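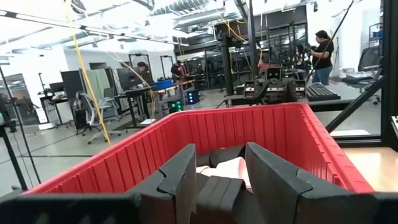 Marit Haugland
Docente da unidade Arrumação e Conservação de Objetos de Uso Diário
Curso de Gestão da Casa, Escola Homport, Grukenville
Apontamentos da aula 4 - Calçado de casa em caixas abertas
Sala 117. Versão de 2018-04-23

1. De que trata a aula

Na aula anterior falámos de prateleiras e de gavetas. Hoje ficamos com a caixa aberta, que é o recipiente mais simples de todos e talvez por isso aquele em que mais se deita coisas sem pensar. Vamos trabalhar com um só género de objeto, o chinelo de tira larga, do tipo que se calça sem usar as mãos. Em muitas casas há vários pares quase iguais, para a família e para as visitas, e ficam à entrada em monte.

Para seguir bem esta aula é conveniente ter lido o capítulo 2 do manual Urquhart, sobre recipientes rígidos. Quem ainda não leu pode fazê-lo depois, mas o exercício será mais difícil.

2. Vocabulário

Peça: um chinelo sozinho, do pé esquerdo ou do pé direito.
Par: as duas peças que pertencem uma à outra, no modelo, na cor e no tamanho.
Peça órfã: aquela para a qual não se encontrou companheira no fim da separação.
Tira: a parte que passa por cima do pé. Pode ser lisa ou canelada.
Palmilha: a parte onde assenta o pé. Nem sempre tem a mesma cor da tira, e nos modelos claros a diferença pode ser grande.
Rebordo: o contorno superior da caixa, mais grosso, por onde se pega nela.
Fundo útil: a superfície plana no interior. Mede-se por dentro e em baixo, porque muitas caixas estreitam para o fundo.

3. A caixa

Uma caixa de plástico com cantos arredondados limpa-se bem e não prende a areia como o vime. As nervuras nas paredes dão rigidez, mas guardam pó. Passa-se uma escova pequena no sentido das nervuras e só depois o pano húmido.

A cor da caixa tem mais importância do que os alunos costumam pensar. Um chinelo preto numa caixa preta perde-se. Sobre um fundo vermelho ou amarelo, o contorno da peça escura aparece logo e também se distinguem bem os tons claros. Caixas transparentes são úteis na prateleira alta, onde se olha de baixo, e menos úteis no chão.

Quanto ao tamanho, a regra que dou é esta: a peça mais comprida deve poder deitar-se inteira no fundo, sem subir pela parede. Se a ponta sobe, a sola fica dobrada durante meses e alguns materiais já não voltam à forma.

4. Separar antes de guardar

O erro mais frequente é começar a guardar logo. Primeiro retira-se tudo e põe-se numa mesa forrada ou num tampo que se possa lavar, com as peças lado a lado e as solas para baixo. Depois faz-se a separação nesta ordem:

a) por cor da tira;
b) dentro da cor, por modelo (tira lisa, tira canelada, largura da tira);
c) dentro do modelo, por tamanho, encostando os calcanhares;
d) dentro do tamanho, pé esquerdo e pé direito.

O passo d) parece desnecessário e é o que mais falha. Duas peças pretas do mesmo tamanho não são um par se ambas forem do pé esquerdo. Vira-se a peça com a ponta para longe do corpo e vê-se para que lado curva a margem interior.

As peças órfãs não voltam à caixa. Guardam-se num saco com etiqueta e espera-se até ao fim de setembro, quando se faz a revisão do calçado de verão. Se a companheira não apareceu até lá, a peça sai de casa.

5. Colocar na caixa

Começa-se por um dos lados curtos e avança-se para o outro. As peças deitam-se todas na mesma direção, de preferência ao longo da largura da caixa, uma encostada à outra. Assim pode ver-se de imediato quanto espaço livre sobra.
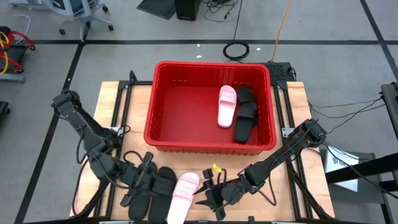

Chinelos de tira rosa e preta: na metade direita da caixa e à frente, sobre o tampo.

Reparem na zona livre à esquerda do fundo. É o que se pretende ter quando se começa por um lado: o espaço que resta fica junto e pode receber as peças seguintes sem mexer nas primeiras. Se as mesmas peças estivessem atravessadas no centro, ficariam duas sobras estreitas e nenhuma serviria.

Reparem também numa dificuldade. Dentro da caixa estão uma peça rosa e uma preta, vizinhas. No tampo há outra rosa e mais duas pretas. Quem aplica a regra do par deve perguntar aqui se quer a caixa por pares completos ou se aceita a ordem em que as peças vêm à mão. As duas maneiras são possíveis, mas é preciso escolher uma antes de começar. E com três peças pretas à vista, uma fica sem companheira enquanto não se encontrar outra.

Para os pares de uso diário recomendo a posição paralela, com as duas peças na mesma direção, prontas a calçar. Para guardar de uma estação para a outra pode usar-se a posição invertida (calcanhar com ponta), que ocupa menos largura. Não se metem meias ou outros objetos dentro das tiras - a tira alarga.

6. Quantidades maiores

Na visita ao armazém Bulitz vamos ver a mesma tarefa noutra escala. O armazém recebe 3000 pares por estação e cada caixa leva um só modelo. Peço que observem sobretudo a mesa de separação e que comparem com os passos do ponto 4. Levem sapatos fechados.

7. Exercício para casa

Escolham uma caixa aberta que tenham em casa e todo o calçado de interior que encontrarem. Façam a separação, coloquem as peças e entreguem uma folha com:

- as medidas do fundo útil e a medida da peça mais comprida;
- um desenho da caixa vista de cima, com a direção de cada peça;
- a lista das peças órfãs, se houver, com cor e pé;
- a razão por que escolheram a posição paralela ou a invertida.

O desenho pode ser feito à mão, sem escala, mas as proporções devem ser razoáveis. A folha entrega-se no início da próxima aula. Quem tiver só um par em casa pode trabalhar com as peças da escola, que estão no armário da sala e devem voltar para lá aos pares.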